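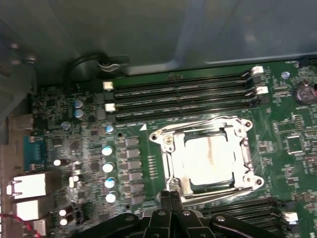
Filed under: Workshop > Inspection Sheets > Desktop Systems

OPEN-CHASSIS INSPECTION CHECKLIST, WITH COMMENTS
Nenirville Repair Workshop
Sheet 6, desktop computers, side panel removed
Unit tag: 145
Inspector: Sarla Tomar
Second check: Cheng-en Au
Date: Saturday, September 2, 2023

Scope. The sheet covers the motherboard, the processor mounting, the memory slots, internal cables and the chassis itself. Drives, power supply and display are on separate sheets. The unit is inspected first with the power cord removed. No item in Sections 1 through 5 is to be checked with the cord attached.

Marks: P = pass. C = pass with comment. H = hold, do not move to the next section until cleared. N = not applicable.

SECTION 1. BEFORE TOUCHING THE BOARD

1.1 Power cord removed from the wall and from the unit. P
1.2 Power button held down for five seconds after the cord is out. P
1.3 Wrist strap on and clipped to bare metal. P
Comment: Clip to an unpainted edge. The inner panel finish is smooth and the clip slides on it. S.T.
1.4 Rings, watches and loose bracelets off. P
1.5 Bench mat clear of screws and offcuts. C
Comment: One screw from the previous job was on the mat. Placed in the odds tray. S.T.
1.6 Work light positioned so that the slot interiors can be read without leaning on the chassis. P

SECTION 2. CHASSIS

2.1 Cut edges checked with a gloved finger, no burrs. P
2.2 Inner panel flat, no dents pressing toward the board. P
2.3 Screws in the side wall present and not cross-threaded. C
Comment: The two round-headed screws at the upper left stand proud of the wall. Checked with a driver, both turn freely and seat straight. They are clear of the board. Left as found. S.T.
Comment: Agreed. Note them for whoever packs the unit, they will catch a sleeve or a foam bag. C.A.
2.4 Nothing loose between board and chassis. P
Comment: Tilted both ways and listened. No rattle.

SECTION 3. INTERNAL CABLES

3.1 Black cable near the top corner of the board: jacket whole, no flattening. P
3.2 Bend not tighter than the sheet allows. C
Comment: The cable is thick and goes up and over in an arch before it comes back down. The bend is acceptable. Do not pull it flatter to make the inside look neater. S.T.
3.3 Metal clip holds the cable without biting into it. P
3.4 Clip flat against the chassis, no sharp lip toward the board. P
3.5 No cable passes across the processor mounting or the memory slots. P
3.6 Connectors pushed fully home. P

SECTION 4. MEMORY SLOTS

4.1 All slots empty before inspection. P
Comment: Four slots above the socket, no modules fitted; second bank below it. Intake form from August says "memory removed by owner." B. Stöcker signed for it.
4.2 Retention latches present at both ends of each slot. P
Comment: White and black latches on the same board. Colors alone are not a fault on this sheet. Check the board manual for the pairing before fitting modules, do not go by the latch color. C.A.
4.3 Latches open and close without cracking or sticking. P
4.4 Contacts clean and evenly spaced along the full length. P
Comment: Checked under the magnifier, one end to the other. Gold is even. No bent contacts.
4.5 Slot bodies free of dust. C
Comment: Light dust at the ends. Removed with the soft brush. No canned air at this bench, it blows the dust into the socket area.
4.6 Replacement modules on hand. H
Comment: Two modules requested from stores on request 199. Not received. Section 6 cannot be run without memory. S.T.

SECTION 5. PROCESSOR MOUNTING

5.1 Cooler removed and stored. P
Comment: Bagged with its fasteners, shelf 2.
5.2 Retention frame straight, fasteners at the corners tight. P
5.3 Load lever fully down and tucked under its hook. P
Comment: Do not release the lever for this inspection. The processor stays seated unless 5.5 fails.
5.4 Processor sits level in the frame. P
5.5 Heat spreader surface clean. H
Comment: Faint brownish streak down the middle of the spreader. Could be old thermal compound, could be something else. Wipe with a lint-free cloth and isopropyl alcohol, from the center outward. If the mark stays and can be felt with a fingernail, call Nabila Wibisono before going further. S.T.
Comment: Dampen the cloth away from the unit. Do not drip onto the spreader. C.A.
5.6 White triangle on the board near the socket is legible. P
Comment: Needed only if the processor has to come out and go back in.
5.7 Power components beside the socket: none cracked, lifted or discolored. P
5.8 Round capacitors in the same area: tops flat, no bulging, no leakage at the base. P
Comment: Checked from the side with a straightedge, including the bottom one, which is awkward to reach. Tops are silvery with a blue tint. This is the finish and should not be written up as heat marking.
5.9 Solder and board surface around the socket, no scorching. P

SECTION 6. POWER-ON (NOT STARTED)

6.1 Items on hold from Sections 4 and 5 cleared and initialed. Open
6.2 New thermal compound applied, cooler refitted and fan lead connected. Open
6.3 Memory fitted, latches closed. Open
6.4 Tools off the chassis. Open
6.5 Second person present at first power-on. Open
6.6 Fan turning within three seconds, otherwise cord out at once. Open

HOLDS

4.6 Memory modules. Owner: stores, L. Weidemann. She has the request and will put them in the tray marked 145.
5.5 Mark on heat spreader. Owner: S. Tomar.

GENERAL COMMENTS

The unit is to stay on the bench, open side up, with the antistatic cover over it. Do not refit the side panel to save space. The panel was put back on a held unit last month and the hold tag ended up inside.

Item 5.8 on the old sheet read "capacitors OK." That wording is withdrawn. State what was looked at and from where.

The magnifier arm on this bench drifts down. Support it with a hand when it is over the socket. Replacement clamp requested.

Signed: S. Tomar
Second check, Sections 1 to 5: C. Au
Section 6: not signed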